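How do small bands get support slots on a proper tour?

Posted by Saranya D'Souza in Gigging and Touring

Hi all! I play bass in a four-piece from Kirnach (noisy, fast, two singers who can't agree on anything) and we've just had the best few months ever. We sold out the back room at the Trerport, which holds 200, and people knew the words!! Now we want to get out of town. Our dream is opening for Grekham when they tour again in January, even if it's only two or three dates.

So how does it work? Do you write to the band, the booking agent, or the promoter in each city? We've got an EP, one decent live video and a van that starts most mornings. I've heard you sometimes have to pay to get on a tour, and that scares me a bit – we have 500 saved up between us and that was meant for T-shirts. 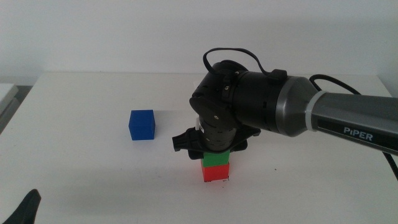

Also, how long should the email be? Our drummer wrote one that goes on for two pages and includes the story of how we met. I love it, but I have a feeling an agent won't get that far.

3 replies

Vinzenz Leitner
Congratulations on the Trerport show, that room is brilliant when it's full! I've been on five support tours with two different bands, so here's how it went for us.

Start with the local promoters. On a lot of tours the headliner brings one support along and the promoter picks the first band on the bill, the one that plays while people are still hanging up their coats. That's your slot! Find out who is putting on each show and write to that person by name. Keep it to five or six lines: who you are, what you sound like, one link to the live video, how many tickets you sold last time, and which date you want. Leave the big story for the interview you'll do later.

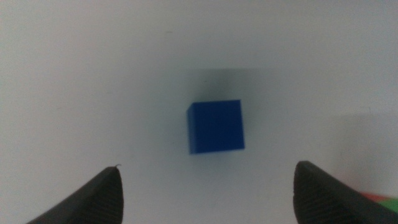
Blue block, close up

Write early, too. By the time the posters go up the bill is often closed. We once got a yes at four in the afternoon for a show the same night because another band's van had died, and it was the most fun I've ever had on a stage, but you can't plan for that.

About paying: buy-ons do exist, mostly on bigger tours. I'd keep your 500 for the shirts. On our second tour the shirts paid for every tank of gas, and we came home with around 300 left over, which we spent on a gigantic breakfast and new drumheads.

Leopold Wyss
just ask them at the merch table. worked for us

Veronika Baumgartner
I book a small club, so let me add the view from the other side of the inbox! Vinzenz is right about short emails. I read every one of them, but I do it on my phone while the soundcheck is going on, and if the link wants me to log in somewhere I've lost you.

Some things that make me want to say yes:

Tell me about your draw in my city. If it's zero, say zero and tell me what you'll do about it. Hầu wrote to me that they knew precisely one person here, and that she had promised to bring her whole choir. She did, and they sang along!

Be easy about gear. If you can share the headliner's drum kit and cabs, put that in the first email. Changeovers are short and my stage is tiny.
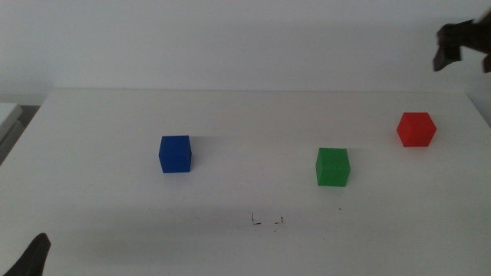 Play your length. If I give you 25 minutes, plan for 23. Bands who finish on time get asked back, and I pass their names on to other clubs all the time.

And do go to the merch table, Leopold has a point there. Say hello, buy something, tell them you loved the set. I'd leave the begging for a slot until the next morning, by email, when everyone has slept.

Saranya D'Souza
You are all wonderful, thank you! The email is down to six lines and the drummer is only sulking a little. I've found the promoters for three of the dates and I'm writing to them tonight. Veronika, can I send you one as well??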